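5 min read

Monday, January 6, 2020

First day back in the lab after the break, and I'm happy to report that everything powered up, which is more than I can say for me before my second coffee. Mimoza Omerović and I had the place to ourselves until lunch, then the rest of the team trickled in with their stories and their leftover cookies, and we got going properly at one.

For those of you who missed December (you know who you are, and you're forgiven), here's where Vatar stands. The arms work. The grippers open and close when asked. The left arm still has that habit of drifting down a hair when it's been holding still for a long time, and I've stopped thinking of it as a bug and started thinking of it as a thing we have to fix before February, when we go to Graltavero and have to do all of this in front of people. The task list for Graltavero came out right before the holidays and I finally read the whole thing on the train. It's a tidying task. Household objects, two containers, each object has to end up in the container the judge calls out. We don't get to pick the objects. There will be 20 of them and we won't see them until the morning of.

So the plan for this week is to practice on as many odd shapes as we can get our hands on. I put the dish rack and an open cardboard box side by side as our two containers, and I like the pair a lot, they're about as different as two containers can be. A box is forgiving. You let go over it and the thing is in it. The rack has all those upright rods, and if you come in at a bad angle the fingers will find one of them, guaranteed, and then you get that awful little twang and everybody looks up.

We did the roll of black tape for most of the afternoon, with the right arm, going to the box. I picked the tape thinking it would be a nice easy warmup, and I'd like to apologize to the tape. It's a ring, so you have choices: you can take it across the outside like a hockey puck, or you can put one finger through the middle and pinch the edge. Across the outside means opening nearly all the way, and the grip slides around the curve if you're off center even a little. Pinching the edge is much better once you have it, but you have to line up with that hole, and when the roll is lying flat you're coming straight down and the wrist blocks the head camera at exactly the moment you'd like to see something. Mimoza got very good at it. She comes in slightly tilted, lets the lower finger slide in first, and only then squares up. I asked her to describe what she was doing and she said "like picking up a bagel," so that's what it's called now.

We recorded 97 tries in all. I went through them after dinner and threw out the ones where somebody was talking to the driver, or where we'd forgotten to put the roll back at a new spot (please, please move it every time, I know it feels fussy, but if it always starts in the same place the model will learn the place and forget about the tape). Of the first 30, a good third were me dropping it early. Of the last 30, nearly all were clean grips. I didn't keep a proper tally of the middle ones and I wish I had, so tomorrow we use the sheet. There's a stack of printed sheets in my drawer, under the calculator.

Uzor, our recording program, behaved itself except for one freeze right after we started. Same as before: it stops writing but the little clock keeps running, so you believe you're recording and you aren't. We lost a run of four that way. If you see the file size stop growing, hit stop, close it, open it again, and don't waste your time trying to rescue anything. I've written to the two students who maintain it and they were very kind about it and want a log. I never remember to save the log. Somebody please remember to save the log.

On the release. We talked about this for a long while and I want to get it down before I lose it. There are two camps. One camp (me) wants to lower the tape until it's nearly touching the cardboard and then open. The other camp (Mimoza, and by the end of the day everybody else) wants to open a bit higher, because going low means the gripper is down inside the box and has to get itself out again past the side wall, and twice today I caught the wall on the way up and dragged the whole box along the table. It was funny the first time. The Graltavero rules say a container that moves more than a hand's width counts against you, so I've come around. We'll go higher with soft things and with the tape, and keep low for anything that could break or bounce. I'd also like to try weighting the box down, but the rules say nothing about whether that's allowed at the event, and I don't want us to get used to it.

The dish rack is for tomorrow. I want to begin with something flat that stands up between the rods, probably one of the plastic plates, and get the left arm involved at last. It has had a very restful day. Before that, somebody needs to check the bolts on the left gripper, since I heard a rattle when I homed it this morning and then got distracted. The small hex keys are back in the Mindel cabinet where they belong, and I'd love for them to still be there on Friday.

One more thing for whoever comes in first. We're keeping the cables back against the wall for now. I know it's a heap, and I know I promised in November that I'd tie them all up nicely, and I will, but they need to reach both sides and every time I make them neat I make them too short. Pull gently if you have to move anything, and check that the arms still answer before you start a session.

I'm leaving one frame from today's right arm runs at the bottom of the entry, so the higher hold over the box has something to go with it when we argue about this again.
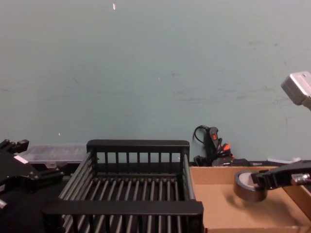
And we will argue about it again, I'm sure, as soon as we get to the plates, where I still think low is the way to go. Mimoza has the first driving slot in the morning and I'll be on the sheet.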